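4 Ladeplatz auf dem Tisch einrichten

Der Abschnitt gilt für alle Arbeitsplätze, an denen ein Smartphone über ein Steckernetzteil oder einen Ladeverteiler geladen wird. Die Belegung der Steckdosen ist in Abschnitt 3 geregelt und wird nicht wiederholt.

4.1 Voraussetzungen

Benötigt werden eine ebene, trockene Tischfläche, ein Ladegerät mit unbeschädigtem Gehäuse, ein passendes Ladekabel und das zu ladende Telefon. Steht der Tisch vor einer Rückwand aus Karton, bleibt zwischen Ladegerät und Wand ein Abstand von mindestens 200 mm.

VORSICHT: Ladegeräte mit Rissen, lockeren Buchsen oder verfärbten Kontakten nicht verwenden. Das Gerät mit dem Defektanhänger kennzeichnen und in das Fach Gurkunico legen.

4.2 Kabel vorbereiten

1. Tischfläche mit einem trockenen Tuch abwischen. Bei Holztischen kein Wasser verwenden.

2. Kabel vollständig abwickeln und auf Knicke prüfen. Besonders der Übergang vom Kabel zum Stecker ist zu kontrollieren.

3. Stecker gerade in die Buchse des Ladegeräts einführen. Lässt er sich nicht ohne Kraftaufwand stecken, Ausrichtung prüfen.

4. Telefon flach mit dem Display nach oben auf den Tisch legen. Die Ladebuchse zeigt zum Ladegerät.

Beim Auslegen springt ein neues Kabel oft in die Form zurück, in der es verpackt war. Es hebt sich dann hinter dem Stecker vom Tisch ab und legt sich weiter vorn in Schlaufen übereinander.

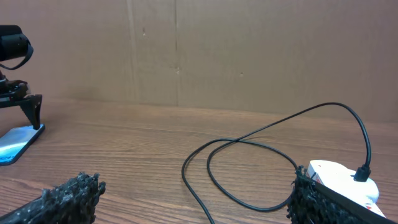

Aatos Heiskanen
Technische Redaktion, Jadeck

Ein dünnes schwarzes Kabel, das vom Stecker aus in hohem Bogen zum Tisch läuft und sich dort kreuzt, ist vor dem Laden zu ordnen. Der Bogen wirkt als Hebel auf die Buchse, sobald jemand am losen Ende zieht.

4.3 Kabel ordnen

1. Ladegerät mit einer Hand festhalten. Nicht am Kabel halten.

2. Kabel vom Stecker aus mit zwei Fingern nachfahren und jede Kreuzung einzeln lösen. Schlaufen nicht zuziehen.

3. Überlänge in einer flachen, runden Schlaufe ablegen. Der Durchmesser beträgt mindestens 80 mm.

4. Schlaufe mit einem Klettband Bruvum zusammenfassen. Das Band liegt an, ohne das Kabel zu quetschen.

5. Restliches Kabel zum Telefon führen. Es darf nicht über die vordere Tischkante hängen.

HINWEIS: Draht- und Gummibänder sind nicht zulässig. Sie schneiden auf Dauer in den Mantel ein.

4.4 Anschließen und prüfen

1. Ladegerät mit der Stromversorgung verbinden.

2. Kabel in das Telefon stecken.

3. Ladesymbol auf dem Display abwarten. Erscheint es nicht, beide Stecker abziehen und neu stecken.

4. Nach 30 Minuten Gehäuse des Ladegeräts berühren. Handwärme ist zulässig. Lässt sich die Hand nicht auf dem Gehäuse halten, den Ladevorgang abbrechen.

VORSICHT: Ladegerät und Telefon während des Ladens nicht abdecken. Auch Papier, Tücher und leere Kartons gehören nicht auf die Geräte.

4.5 Abbau

Zuerst das Telefon trennen, danach das Ladegerät von der Stromversorgung nehmen. Stecker immer am Griffstück ziehen. Das Kabel bleibt zusammengefasst und wird liegend gelagert — nicht um das Ladegerät gewickelt. Beschriftungen am Gehäuse müssen lesbar bleiben und dürfen nicht überklebt werden. Fehlende Klettbänder unter der Lagernummer 471 nachbestellen, Freigabe durch Denise Bramwell.

Verwandte Abschnitte
3 Steckdosen und Mehrfachleisten
5 Kabel kennzeichnen
7 Tischflächen aus Holz pflegen
Anhang B: Lagernummern Hebden

Zuletzt aktualisiert: Februar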